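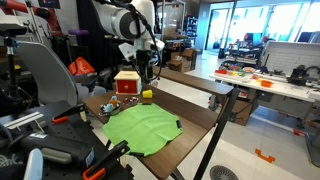 Hi all,

Catching up on the toy swap thread, and I have opinions (sorry, long one!). Quoting the bit I'm answering:

> We've got 1000 little bits and no plan. Do we sort by size or by kid's age? And is anyone keeping the small drawer boxes, or should they go to Plurkovus with the books?
> Also, green cloths: fold or roll?

Please keep the drawer boxes! The cream one with the red drawer is my favorite thing in the whole pile, and a drawer with a knob is so much nicer for a toddler than a lid. I'd vote for age over size, too. We did size last December and every family went home with five things they couldn't use.

As for the cloths, fold them, but only in half. The bright green one wrinkles if you so much as look at it, and I like it laid flat on the table so kids know where to play. The metal bowl can stay out for the soft toys, the light blue one and the tan one.

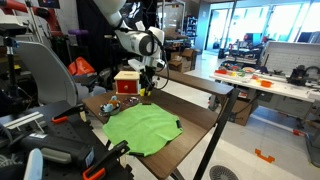 ## What I still need from you

- Three more shallow bowls, metal if you have them
- Lids for the small round containers (check the bottom of the Guvevar bag, mine always end up there)
- Somebody with a car who can drop the book boxes at Plurkovus before 26 October 2024

I can do the washing if it's just plush. Cold cycle, pillowcase, air dry. My dryer ate an ear last time and I'm still hearing about it at home.

Oh, and does the Wesisance puzzle have all its pieces? If not I'll take it for crafts.

More tomorrow, dinner's burning!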